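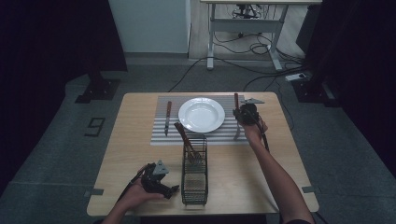
Club project: set-the-table demos, fork keeps landing crooked when we replay them

Posted in September by Kinier
Robotics Clubs > Student Projects

Hi all, quick one, have to be out of the lab by 4. Our club is doing a place setting task for the Urnero challenge. Placemat, plate, knife on the left, fork on the right, utensils start in a wire mesh caddy close to the operator. We record with two hand-held grippers, one in each hand, then train on that. 100 demos so far.

Knife is mostly ok. Fork is bad. The policy brings it over standing up, tines down at the low right corner of the mat, then just lets go and it flops wherever. Off the table twice. Is this a data problem or do we need diffrent fingers? Also does the striped mat matter? Somebody in the club thinks the stripes mess with tracking.

Zikska
Data problem I'd say. Watch your own recordings and look at the part right after the tines touch. Do people lower the handle all the way, or open early? Ours opened early in a lot of them. We threw those out and redid 35, slow, gripper stays closed till the handle is on the mat. Much better after.

Also what is the other hand doing. If the left one wanders around by the caddy while the right one is placing, the policy learns the wandering too. Pick a parking spot and stick to it. Tape on the table helps, and check your cables arent tugging on the wrist when you reach to the far side.

Stripes are fine. We had a plaid one.

Honkanen
get a heavier fork

Zikska
Forgot to say, the caddy. If the handle leans a new way every time you grab it at a new angle and then the placing goes off too. Start with one lean, add the others later. We ended up at 1373 demos total, way too many, dont do that.

Related
Gripper cable too short, safe to extend?
Shiny plates and depth cameras
How many demos for a two-handed task
Urnero challenge: can we bring our own table
Wire caddy vs cup for utensils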